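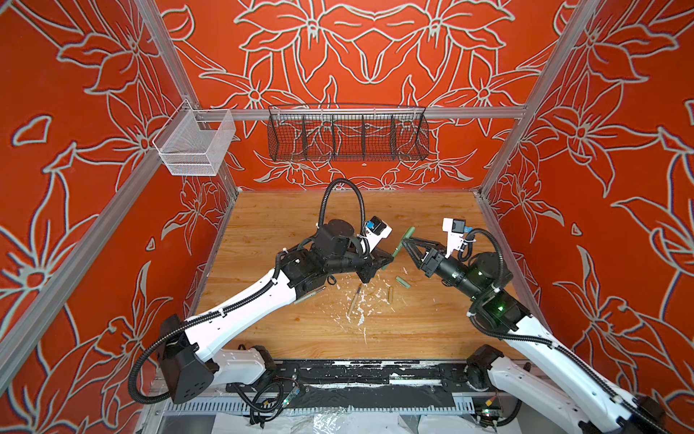
Can I freeze sourdough starter while I'm away for all of February?

Dry it first if you can. Spread it thin on parchment, let it go brittle, then crumble it into a jar and tuck it in a cupboard. Mine came back after a whole summer, bless it, and made a lovely loaf!

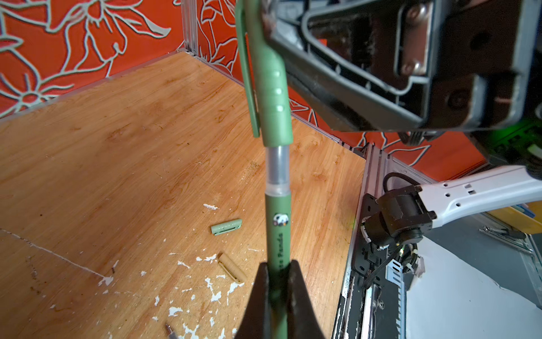

Irena Urbańczyk, baking moderator

I'd second drying, though I've frozen mine plenty of times too (100 grams in a small tub, lid on tight). Thaw it in the fridge overnight, then feed it equal weights of flour and water every day until it's bubbling up nicely again. Be patient with it, some take the best part of a week.

Maja Kaczmarczyk

just leave it in the fridge, mine's fine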